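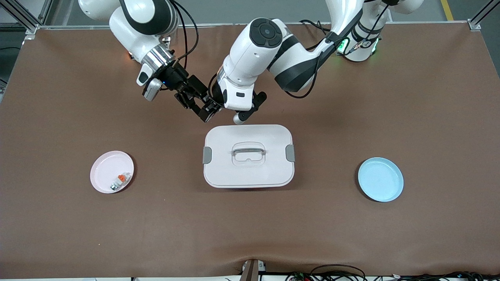 It was the lid that got me, a visitor from Fisgate told us at the door, still grinning - you do it every day at home with a lunchbox and never think about what your second hand is up to.

Plenty of people went home from the Asison open day on Fri 2 August saying much the same. The workshop at the bottom end of Hutgate threw its doors open from mid-morning until teatime, with two-armed robots at work on everyday table jobs and staff on hand to talk through every move. We had planned to look in for half an hour and ended up staying for most of the day!

The first talk filled all 38 chairs and the back wall as well. It was short, with no slides, and it started with a question for the audience: when you open a box with a clip on each side, what does your other hand do? Everyone tried it with the boxes that had been passed along the rows. Some people pinned the box to their knees, some hugged it to their chest, and one small boy held his between his feet, to great applause. A robot arm bolted to its place has none of those tricks. If it pushes at a clip and the box isn't held, the box slides off across the table and the clip stays shut.

With two arms, one can steady while the other works, and that was the thread running through the whole day. The main table had a lidded storage container in the middle, a pink plate on one side and a light blue one on the other. Laid out like that it looks like somebody's lunch, and the jobs are about as homely: undo the clips, lift the lid by its handle, put something in, put the lid back, shift a thing from one plate to the other. Each arm ends in a plain black gripper, a pair of fingers that open and close in a straight line. There's no thumb and no palm, so a job that we would do with a bit of a nudge and a twist has to be worked out again from scratch.

It's oddly gripping to watch. The arms move more slowly than you expect, and there is a lovely moment as the two come in over the box together when the whole room goes quiet. On the first run after the talk the left-hand clip came up cleanly, the right-hand one took a second go, and then the lid rose a little crooked and went down again on the mat. People clapped. On the next run the fingers closed on thin air just short of the handle, and people clapped for that too, which seemed only fair.

The staff were very open about the misses. A sheet pinned up by the kettle gave the running total of tries at the box job since February: 3585, good and bad together. A woman in the second row asked why the bad ones were kept. The reply was that a failed grab shows how far out the fingers were and in which direction, and that the team would be daft to throw that away. She wrote it down. We did as well.

There was a good question, too, about how the robot knows where the box is. Part of the answer is a small camera carried on the wrist, close to the fingers, so that the view gets better the nearer the gripper comes. The trouble with that, we were told, is that the gripper gets in its own way at the last moment, much as your own hand hides a keyhole. The lid is awkward as well. The handle is see-through and sunk into the middle, and pale plastic on pale plastic gives a camera very little to go on. Somebody suggested a strip of bright tape. The team had thought of it and decided against, as the boxes in people's cupboards don't come with tape on.

After lunch (very good cheese rolls from the Metwally bakery next door, gone in no time) it was the public's turn. Nobody under any age limit was sent away, as there wasn't one, and the queue for the practice bench went out of the door and past the bike racks. The practice bench has no motors at all. You hold a pair of long tongs in each hand, somebody puts a box in front of you, and you try to get the lid off without touching anything with your fingers.

It is much harder than it looks. Our own go lasted several minutes and ended with the box upside down. The trick, passed down the queue in whispers, is to press down gently on the lid with one pair of tongs and leave it there, and only then go after the clip. Press too hard and the clip won't move. Press too lightly and you are chasing the box round the bench. Once you've felt that for yourself you watch the robots in quite another way, and several people went straight from the bench back to the main table to see how the arms managed it.

A pair of friends who had come over from Fisgate on the bus took it in turns, one person to each pair of tongs, and had the lid off faster than anyone who worked alone. They were thrilled, and then they started arguing about who had been in charge. That set off a long and cheerful chat with one of the engineers, who said that the same argument goes on inside the software. Two arms reaching into one small space have to agree on who goes first, or they bump wrists above the box. For now one arm leads and the other follows, and swapping the lead half way through a job is what the team is working on this summer.

Not everyone's questions were about boxes. There was some talk of what all this might be for, and the answers were modest. Packing small orders was one, setting out parts for somebody to put together was another. A man who looks after his mother asked whether it could ever open a jar or a pill box for her. He was told that a table in a workshop is a far easier place than a kitchen, with the same mat and the same light every day, and that kitchens are a long way off. He said he'd rather have that than a promise, and stayed on to watch another three runs.

The mat came in for some attention as well. It is brown and smooth and it does like to wrinkle, and a wrinkle under the edge of a plate is enough to tip it slightly and put a grab out. Between runs it gets smoothed down by hand. One of the younger visitors asked if that could be her job, and for the last hour of the afternoon it was, under close watch and with the arms switched off each time. She took it very seriously.

The last run of the day drew the biggest crowd, three deep along the rail. Both clips went up at the first go. The arms met over the lid, waited, and took it off level, and the cheer could be heard in the street. Then a plate got nudged on the way back and there was a groan, and then everyone laughed and went to find their coats.

Asison is planning another open day before Christmas, with the practice bench out again and, we hear, a second set of tongs so that the queue moves faster. There is talk of a bag with a zip on the main table by then. Entry will be free, as it was this time, and the Hutgate bus stops right outside. School groups can ask for a morning visit on any weekday in term time, and the doorbell is the lower of the two.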